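4.2 Melt sampling and hallmark agreement

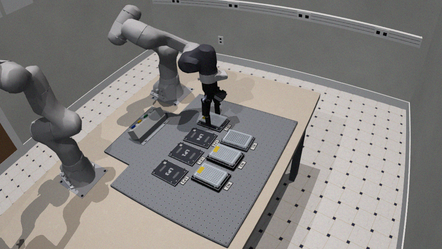
The second part of the study looked at antique gold rings whose stamped fineness could be compared with a measured value. Rings came from two dealers, Bullow and Kadrić, and from the Juvano estate collection. All had been sold at some point as 15 or 18 carat. Pieces with visible lead solder were left out, as were rings resized with a different alloy along more than a quarter of the shank.

In total, 859 rings met these conditions. Each was cleaned in warm soapy water, rinsed, dried, and weighed with its stones in place. We then took three surface readings by X-ray fluorescence: one inside the shank next to the hallmark, one on the opposite side of the shank, and one on the gallery under the main stone. Where claws or collets got in the way of the third reading, it was skipped and the ring was marked as incomplete. After repeat readings on doubtful pieces, the data set held 2489 usable values.

Surface readings on old gold tend to run high. Acid pickling and years of wear both change the outer layer, and a ring stamped 15 carat may read close to 16 at the surface. To correct for this we used 127 broken or stoneless rings that the owners agreed to have melted. Each was read in the same three places and then melted, and a drilling from the button was tested by fire assay at the Puduren assay room. The difference between the mean surface reading and the assay result was used as the correction for rings of the same stamped fineness.

Figure 3. Simulated view of a work cell with two robot arms at a table with a perforated breadboard.

After correction, most 18 carat rings fell within the range expected from their stamp. The 15 carat group was more mixed. Low values were found mainly in rings with a replaced head, where the gallery reading was well under the two shank readings. We treat these as repairs and do not count them as false marks. In 14 rings all three readings fell below the stamped fineness, and the shank showed no seam under magnification. These are discussed in Section 5.

White gold settings were recorded separately. Rhodium plating made the surface readings on later pieces unreliable, and we give no fineness for any head where rhodium was detected. The same rule was applied to yellow shanks with plating carried over from the head, even when the plated area was small.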